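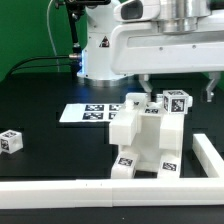
From: Vikas Chauhan
To: Casari users list
Subject: Re: False alarms after signature update

Hello Chinyere, hello all,

Chinyere Ogundipe wrote:
> After the September signature update, the Casari scanner moves our
> payroll macro file to quarantine every morning. I restore it and the
> next day it is gone again. We have 100 workstations and I do not want
> to switch off macro checking for everybody. Does an exclusion by path
> work on the server edition?

Yes, it works, but I would not choose it. An exclusion by path means that any file in this folder is skipped, also a bad one. Please use the exclusion by hash. You find it in the policy editor, under Trusted Items.

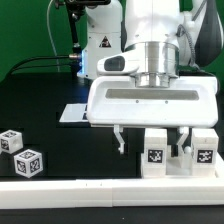 The policy must be saved on the main server first, and then the clients take it at their next check-in. In our Vakodbridge office this needed 13 minutes. We had the same alarm on a small tool. The hash exclusion was enough for it, and the folder stayed protected.

One warning – if somebody edits the macro file, the hash changes and the alarm comes back. Then you have to add the new hash and remove the old one. 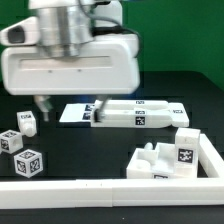 Please also send the file to the lab as a false positive. Adebayo Dauda did this for the Flemier plug-in and the detection was corrected after two signature updates. Write the detection name exactly as it is in the log, otherwise they will ask you for it again.

Which client version do you have? The older one ignores hash exclusions on network drives.

Regards,
Vikas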